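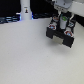

대전 유성, 2026년 2월 2일

안녕하세요! 오카치(Okach)를 운영하는 강페이위(Peiyu Kang)예요. 소개 페이지를 다시 써야지 써야지 하면서 작년 가을부터 미뤘는데, 지난주에 상담 오신 어머님이 "홈페이지를 읽어도 여기가 뭘 하는 곳인지 모르겠어요" 하시는 바람에 더는 못 미루겠더라고요. 예전 글은 제가 봐도 좀 뻣뻣했어요. '자기주도 서술 역량' 같은 말이 세 번이나 나왔거든요. 다 지웠습니다.

오카치는 초등 5학년부터 고등 1학년까지 다니는 작은 글쓰기 교실이에요. 그중에서도 서술형 답안 쓰기를 합니다. 독서 논술 학원이냐고 많이 물어보시는데 조금 달라요. 책을 읽고 토론하는 수업은 한 달에 한 번뿐이고, 나머지 시간에는 과학이든 사회든 수학이든 학교에서 배운 내용을 자기 문장으로 설명하는 연습을 해요. 알긴 아는데 쓰라고 하면 두 줄에서 멈추는 아이들 있잖아요. 저희 교실엔 그런 아이들이 제일 많이 옵니다.

시작은 제 조카였어요. 중학교 2학년이었는데 지층이 왜 휘어지는지 말로는 정말 신나게 설명하는 애가, 시험지에는 "힘을 받아서"라고만 써 놓은 거예요. 무슨 힘인지, 어느 쪽에서 받는지, 그래서 모양이 어떻게 되는지 물어보면 다 대답해요. 근데 그걸 왜 안 썼냐고 하니까 "선생님도 아시잖아" 그러더라고요. 한참 웃었는데 집에 와서 계속 생각이 났어요. 그때 저는 출판사에서 교재 편집을 하고 있었고, 모범답안만 몇 년을 다듬던 사람이라 더 그랬나 봐요. 모범답안은 그렇게 많이 만들었는데, 아이가 첫 문장을 어떻게 시작하는지는 옆에서 본 적이 없었거든요.

그래서 주말마다 조카랑 조카 친구 둘을 저희 집 식탁에 앉혀 놓고 쓰게 했어요. 처음엔 교재도 없고 그냥 노트였어요. 그러다 친구의 동생이 오고, 동생의 친구가 오고, 식탁이 모자라서 교실을 얻었습니다. 오카치라는 이름은 조카가 지었어요. 뜻을 물어보시는 분이 많은데 뜻은 없습니다. 노트 표지에 낙서해 둔 글자였고, 제가 발음이 마음에 들어서 그대로 썼어요.

수업은 이렇게 해요. 한 반은 여섯 명까지고, 한 번에 90분이에요. 들어오면 먼저 10분 동안 지난번 글을 다시 읽습니다. 자기 글을 일주일 뒤에 읽으면 아이들이 제일 먼저 하는 말이 "이거 무슨 말이에요?"예요(본인이 썼는데!). 그다음 오늘 문항을 받고, 바로 쓰지 않고 짝한테 말로 설명을 해요. 짝이 못 알아들은 부분에 밑줄을 긋고, 그제야 씁니다. 남은 시간은 고쳐쓰기예요. 새 문항을 많이 푸는 것보다 한 문항을 두 번, 세 번 고쳐 쓰는 데 시간을 훨씬 많이 써요. 숙제는 한 번에 한 장입니다. 더 내 달라고 하시는 부모님도 계신데 안 내요.

문항은 전부 저희가 직접 만듭니다. 문항 모음에 '그리시아(Grisia)'라는 이름을 붙였고요, 지금 1739개가 들어 있어요. 그중에 1635개는 수업에서 실제로 써 본 문항이고 나머지는 아직 검토 중이에요. 숫자가 이렇게 딱 떨어지게 나오는 건 Jinlong Lu 선생님 덕분입니다. 루 선생님은 수학과 과학 문항을 맡고 계신데, 문항마다 언제 어느 반에서 썼고 아이들이 어디서 막혔는지 표로 다 적어 두세요. 저는 그 표를 처음 봤을 때 좀 무서웠어요. 지금은 그 표 없이는 수업 준비를 못 합니다.

선생님들 소개를 마저 할게요.

Dede Eshun 선생님은 초등반을 맡고 있어요. 가나에서 오셔서 대전에서 대학원을 다니셨고, 한국어로 글 쓰는 법을 어른이 되어서 배우셨대요. 그래서인지 아이들이 조사 하나 때문에 끙끙대는 걸 정말 잘 기다려 줍니다. 초등반 벽에 붙어 있는 '왜냐하면 다음에는 때문이다' 종이도 에슌 선생님 글씨예요.

Deming Xu 선생님은 사회와 역사를 하세요. 수업이 좀 느린 편이에요. 자료 하나를 놓고 20분을 이야기하는 날도 있고요. 빨리빨리 진도 나가는 걸 좋아하는 학생은 처음에 답답해하는데, 중학교 3학년쯤 되면 쉬 선생님 반으로 옮겨 달라는 아이들이 꼭 생겨요.

Lorne Fehr 선생님은 영어 서술형 반을 화요일 대신 토요일에... 라고 예전 글에 써 있었는데 그것도 바뀌었어요. 요일은 분기마다 달라지니까 시간표 페이지를 봐 주세요! 아무튼 페어 선생님은 영어로 답을 써야 하는 학생들을 가르치고, 첨삭을 초록색 펜으로만 합니다. 아이들이 초록색 글씨가 많으면 투덜거리면서도 집에 가는 길에 다 읽더라고요.

그리고 저요. 저는 중등반 두 개를 하고, 상담 전화를 받고, 복사기가 고장 나면 기사님을 부릅니다. 교재 편집하던 버릇이 남아서 아이들 글에 교정 부호를 쓰는데, 돼지꼬리 표시를 처음 본 아이들이 너무 좋아해서 이제는 자기들끼리 알림장에도 그려요.

점수가 오르냐는 질문을 제일 많이 받아요. 오르는 학생이 있고, 한 학기가 지나도 그대로인 학생도 있습니다. 서술형 점수는 학교마다 채점 방식이 다르고 문항 수도 달라서 저희가 몇 점을 올려 드린다고 말씀드리진 못해요. 대신 첫 달에 쓴 글과 석 달 뒤에 쓴 글을 나란히 복사해서 드립니다. 같은 문항이에요. 그걸 보시고 계속 다닐지 정하시면 돼요. 석 달 뒤에 그만두셔도 저희 하나도 서운하지 않… 조금은 서운한데 괜찮아요.

지금 다니는 학생은 모두 183명이에요. 작년에 반을 늘리면서 옆 호실까지 쓰게 됐고, 그 바람에 신발장이 두 개가 됐어요. 처음 오시는 분들이 자꾸 안쪽 문으로 들어가시는데 상담실은 바깥쪽 문입니다. 엘리베이터에서 내려서 왼쪽이에요.

올해 새로 하는 것도 적어 둘게요. 하나는 '콜네스(Colness)' 첨삭이에요. 멀어서 못 오는 학생들이 손으로 쓴 글을 찍어 보내면 선생님이 직접 읽고 코멘트를 달아서 돌려주는 우편함 같은 서비스고요, 1월에 먼저 신청을 받았는데 60자리가 다 찼어요. 다음 모집은 봄에 공지할게요. 대기 명단은 따로 안 받아요. 예전에 한 번 받았다가 제가 순서를 헷갈려서 두 분께 정말 죄송한 일이 있었거든요.

또 하나는 부모님 저녁 모임이에요. 한 시간 동안 부모님이 직접 서술형 문항을 써 보시는 자리입니다. 중학교 1학년 과학 문항을 드려요. 첫 모임에서 한 아버님이 15분 동안 한 줄 쓰시고는 "우리 애한테 미안하네요" 하셨는데, 그 아버님이 지금은 매번 제일 먼저 오셔서 앞자리에 앉으세요. 다과는 건물 1층 빵집 앙리크(Henriques)에서 가져와요. 밤식빵이 금방 떨어지니까 일찍 오시는 게 좋아요.

등록하고 싶으시면 먼저 한 번 와 보세요. 체험 수업은 따로 만들어 둔 게 없고, 원래 있는 반에 그냥 같이 앉아서 한 시간 반을 보내는 거예요. 연필과 지우개만 가져오시면 되고 노트는 저희가 드립니다. 입학 시험은 없어요. 다만 첫날 짧은 글을 하나 쓰는데, 반을 정할 때 보는 거라 잘 쓰려고 준비하고 오실 필요가 없어요. 미리 외워 온 글은 티가 많이 나고, 그러면 반을 한 번 더 옮겨야 하더라고요.

수업료는 학년마다 다르고 안내문에 전부 적혀 있어요. 교재비는 따로 없습니다. 형제자매가 같이 다니면 둘째부터 조금 빼 드려요. 환불은 남은 횟수대로 계산하고요, 결석하면 같은 주 다른 반에서 보충할 수 있어요. 자리가 없는 주에는 제가 따로 시간을 잡아 드려요.

전화는 오후 1시부터 받는데 수업 중에는 거의 못 받아요. 문자를 남겨 주시면 밤에라도 꼭 답장드릴게요. 주차는 건물 뒤쪽이 넓고, 저녁 7시쯤에는 옆 태권도장 차가 들어와서 많이 복잡합니다. 그 시간만 피해서 오세요!

강페이위 드림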